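小さな店の仕入れと資金繰り 講演メモ
2025年9月13日(土) 起業家朝食会

開始前
マイクの確認。資料は受付で配布済み。スライドの送りは手元のリモコン。時計は演台の左に置く。

1 あいさつ
おはようございます。朝早くからお集まりいただき、ありがとうございます。ゼスデール(Zosdale)商店の経営相談を担当しています。今日は店を始めて最初の2年の資金繰りについて話します。融資の申し込み方や補助金の話はしません。そちらは午後の分科会でHwa-young Gilさんが扱います。
質問は最後にまとめて受ける。途中で手が挙がったら、短いものだけその場で答える。

2 利益と現金は別に見る
最初のスライド。損益計算書と預金残高を並べた表。
帳簿の上では黒字なのに、月末の支払いができない。相談で一番多いのがこの形です。売上が立った日と、お金が口座に入る日がずれている。仕入れの支払いはその前に来る。カード決済の入金が月2回の店なら、そのずれだけで家賃の支払日にぶつかることがあります。
ここで会場に聞く。自分の店の入金日を全部言える方はどのくらいいますか。手が少なくても先へ進む。
やってほしいのは、入金日と支払日を1枚の紙に書くことです。表計算でも手書きでもかまいません。家賃、人件費、仕入れ、税金、リース。金額は概算でよいので、日付だけは正確に書いてください。税金と保険料は毎月ではないので抜けやすい。納付書が届いてから書き足す人が多いのですが、年の初めに前年の分を見て入れておきます。

3 クレドウッド(Cledwood)の例
本人の了解を得ている話。店の場所は言わない。
クレドウッドは台所用品と日用品の店で、開業した年の6月に支払いが詰まりました。原因は一つの問屋への発注です。300個まとめると単価が下がると言われ、その条件で契約した。単価は確かに下がりましたが、支払いは翌月末で、商品は半年かけて売れていった。店主は粗利の計算はしていましたが、在庫になっている間のお金の計算はしていませんでした。
翌年から、初回の発注は50個までと決めました。単価は上がります。そのかわり売れ方を見てから次を決められる。問屋とも話し、追加分を短い納期で入れてもらう取り決めをしています。断られた問屋もあったそうです。
補足。まとめ買いが全部悪いという話にしない。毎月の出方が読めている品なら、まとめたほうがよい場合もある。前回の講演ではここが誤解された。

4 棚から考える仕入れ
ここで少しゆっくり話す。
仕入れの相談に来る方は、商品名と単価の一覧を持ってきます。私はまず棚の写真と、棚ごとの売上を持ってきてくださいとお願いしています。一覧では、どれも同じ1行です。棚に置くと、箱の大きい商品は場所を取り、値段の高い商品は1個でも現金を抱えます。水筒や保温ボトルのような品は箱に入ったまま並べることが多く、奥に何個入っているかが通路からはわかりにくい。 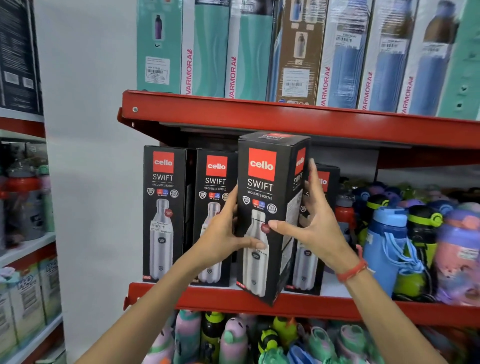 5 在庫の数え方
全品の棚卸しを毎月やろうとすると続きません。売上の大きい棚と、単価の高い棚だけを毎週数える。残りは四半期に一度でよい。
数える日は固定します。担当者も固定したほうが早いのですが、年に何度かは別の人に替えてください。数え間違いは同じ人だと同じ場所で起きます。
記録する項目は品名、数、最後に入荷した日。この入荷日があると、古い在庫がすぐ見つかります。Chenxi Baiさんの店ではトデル(Todel)という在庫管理ソフトを使っていますが、導入したのは紙で1年続けたあとでした。ソフトの比較は今日はしません。聞かれたら休憩時間に個別に答える。

6 値下げの決め方
動かない在庫をどうするか。
値下げの基準は、売れなくなってから考えると甘くなります。仕入れたときに、何か月動かなければ下げるかを伝票に書いておく。下げ幅も書いておく。書いた人と実行する人は別でもかまいません。
原価を割る値下げを嫌がる方は多い。気持ちはわかりますが、払ったお金はもう出ています。判断の材料は、これから入る現金と、空いた棚に次の商品を置けるかどうかの2点です。返品できる契約かどうかも先に見てください。返品の期限が過ぎてから相談に来る方がいます。
時間が押していたら、この節は最初の段落だけ話す。

7 問屋との交渉
メン(Meng)卸との勉強会で聞いた話をまとめたもの。
問屋側が知りたいのは、次の注文がいつ来るかです。発注の予定を3か月先まで出すと、支払期日の相談に乗ってもらいやすくなります。予定が外れたときは早めに連絡する。黙って減らすと次から条件が悪くなります。
支払いを延ばしてもらう話は、期日の前に持っていくこと。過ぎてからでは交渉ではなく督促への返事になってしまう。

8 手元に残す現金
何か月分を残せばよいかと必ず聞かれます。業種で違うので一律には言いません。固定費を出して、売上が半分になった月を何回しのげるかで考えてください。配布資料の2000部は全会場分で、計算表は裏面にあります。

9 まとめと質疑
今日持ち帰ってほしい作業は、入金日と支払日の紙を作ること。来週中に一度書いてみてください。
質疑。出そうな質問は、開業前の在庫額の目安、委託販売、クレジットカードでの仕入れ。委託販売は契約書の見本が受付にある。カード仕入れは支払いが先に延びるだけなので、先ほどの紙に引き落とし日を必ず書くように答える。
個別相談の申込書は出口の机。アンケートの回収を忘れずに案内する。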